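Skip to content
Pratdale Listening Club
Home | Minutes | The Box | Gig Diary | Get in touch

Minutes of the August meeting
Date: 20 Aug 2020
Minutes by: Sumaiya Nanayakkara
3 Comments

Present: Ashok Kashyap (chair), Tahsin Kumarasinghe, Sajib Barua, me. Nuwan Dewan joined by phone from item 3 onwards.
Apologies: Nuwan, for items 1 and 2.

Right, so it's me on minutes again. If I've got anybody's favorite drummer wrong, please shout before the next meeting and I'll fix it.

1. Last meeting's minutes

Agreed, with one correction from Tahsin. I wrote that he found the second Flullside EP "boring." What he said was "boring until track four," and he'd like that on the record, so now it is. Sajib asked if we could stop writing down what people say about bands we might later want to book. Ashok said no, that's most of the fun, and I'm with him.

2. The album of the month: Petersen

This ran long and I loved it. For anyone who missed the email, the pick was the new Petersen record, the one with the eleven-minute opener that's just organ and tape hiss for ages before the bass comes in. Ashok chose it, so he went first. He's played it every morning since it arrived and he thinks it's the best thing they've done, better than the debut even (I nearly fell off my chair, he's been going on about that debut for years). He likes how dry the drums sound and he likes that the singer has stopped hiding behind all the echo.

Tahsin didn't agree at all. He thinks the echo was the whole point of Petersen and without it you notice the words, and the words are mostly about trains. Sajib said he has no problem with songs about trains. There was then a long detour about train songs which I haven't minuted, except that Sajib is going to make a playlist of them and send it to everybody.

My own two cents: side one is gorgeous and side two drags. I could listen to that opener forever, but there's a sax part near the end of side two that sounds like it wandered in from a different band, and I've tried it on headphones and on the big speakers and I still don't get it. Ashok said the sax is the best bit. We voted, as usual, out of ten. Ashok gave it 10. Tahsin gave it four. Sajib gave it seven and I gave it seven too, though mine was really a nine for side one and a five for side two. Nuwan sent his score in by text before he called, and it was an eight with the note "sax!!" which Ashok read out twice.

3. The winter compilation

Nuwan on the line by now, a bit crackly but fine.

We're doing the compilation again. The plan is still a cassette and a download, out in December, with local bands from Pratdale and a few from farther out if they ask nicely. Nuwan has been collecting the tracks and he's up to 12, all mastered or near enough. He played us a minute of three of them down the phone, which was a terrible way to hear them, but the Plunitz one came through anyway. It's a cover of an old folk tune played on what Nuwan says is two synths and a bicycle pump. I want it first on side A. Tahsin wants it last on side B so people have to earn it. We left that one open.

Tape run: last time we made too few and had people emailing until spring. Sajib got a quote for a bigger batch, and the duplicating place wants $438 for the lot, including cases and printed labels. Ashok asked whether that had shipping in it. Sajib wasn't sure and will check. If shipping's extra we'll still do it, but we'd skip the colored shells and go with plain white.

Price: Tahsin suggested 15 dollars a tape. I thought that was steep for a cassette by bands most people haven't heard of. Nuwan said people paid it last time without a grumble. We settled on 10, with the download thrown in, and anyone on the compilation gets two copies free.

Sleeve art: still nothing. I offered to do a drawing and then remembered how the last drawing went, so if anybody reading can do better than a lopsided owl, do get in touch.

Liner notes: each of us takes a few bands and writes a short paragraph on each. No more than a hundred words this time, please, and I'm looking at Ashok when I type that. His Flullside paragraph last year had footnotes. Drafts to me and I'll knock them into the same shape, more or less.

4. The blog

We need more reviews. Sajib went through the inbox and there's a pile of stuff from bands and tiny labels that has been sitting there since spring, some of it really good. He forwarded me one from a duo who make very slow guitar music and I've had it on repeat for a week. It isn't fair on people to send us their record and hear nothing, so we're each going to take a handful and write up the ones we like. If you don't like it, leave it alone. Tahsin asked if he could write up one he doesn't like, if he does it kindly. Long pause. Ashok said he'd want to see it first.

The comments are working again, by the way! I still don't know what was wrong. I turned a thing off and on again – that's the whole technical report.

Somebody wrote in to ask if we'd ever do a podcast. We talked about it. Nuwan is keen, he's got microphones and he likes the sound of his own voice (his words). Sajib is less keen, he says he'd rather read a review in five minutes than listen to us go around in circles for an hour, and after item 2 I can see where he's coming from. We'll record a test conversation about one album and see if any of us can stand to hear it back. Nuwan to set up, me to pick the album. It won't be the Petersen.
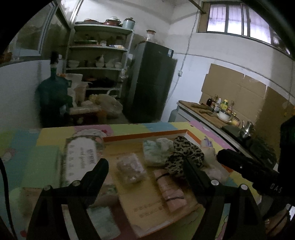 I've had a think about which one since then and I'm leaning toward the first Plunitz album, partly because it's short and partly because we've never argued about it. Everybody owns it already too, so no excuses about not having had time. If you've got a better idea, tell me this week and I'll happily change my mind. We agreed to keep the test under half an hour, no editing, no jingles, and Tahsin isn't allowed to bring notes.

5. The Box

The lending box is getting full, so full that the lid doesn't sit flat. Tahsin brought it along and we had a rummage. Two CDs had no discs in them. One case had the wrong disc in it, a live Petersen bootleg none of us remember putting in there, and Ashok took it home before anyone could object. It's signed out to him, I checked.

Please write your name on the card when you take something, and cross it out when it comes back. I'm as guilty as anyone, I had the Flullside seven-inch for so long I'd started thinking of it as mine. It's back in now, in a fresh paper sleeve.

We also agreed that records with really bad scratches can come out and go to Sajib, who wants them for a loop project. He explained the loop project. I followed the first half of it.

6. Gigs

Not much to report, with things the way they are this year. Flullside are doing a streamed set from their practice room and asked if we'd put it in the diary, so I've done that. They're playing the whole of the first EP in order and then some new ones. Nuwan has heard the new ones and says they've gone quieter and a lot stranger, and there's one with a clarinet on it. Ashok perked up at the clarinet.

Tahsin is hoping we can put on our own night next year, a small one with three bands and a record stall. We all said yes to the idea and left the details well alone for now.

7. Any other business

Sajib has a spare turntable, belt drive, needs a new belt and a cartridge, free to anyone who'll collect it. Nuwan said "mine" before Sajib had finished the sentence.

Ashok asked that we go back to picking the album of the month in turn, as it's slipped and he's had two of the last three. That was big of him. Next pick is Tahsin's, and he wouldn't say what it is, only that it's loud and that I should warn my neighbors.

To do:
Sajib – shipping cost for the tapes, train playlist, share out the inbox
Nuwan – last tracks for the compilation, recording gear for the podcast test
Tahsin – album pick, new lid or bigger box
Ashok – short (short!) liner notes
Me – podcast album, running order, chase up sleeve art

Next meeting is same time next month. Score cards in the usual place if you can't make it and want your number counted.

Posted in Minutes. Tagged: compilation, Flullside, Petersen, Plunitz, tapes

3 Comments

Nuwan Dewan
The bicycle pump is only on the chorus. Otherwise good minutes.

Tahsin Kumarasinghe
Can confirm the box lid now shuts if you lean on it. Please don't lean on it, there are LPs in there.

Ashok Kashyap
There were four footnotes and they were all useful. Shipping matters more to me than colored shells, so plain white is fine whatever Sajib finds out.

Previous: Minutes of the July meeting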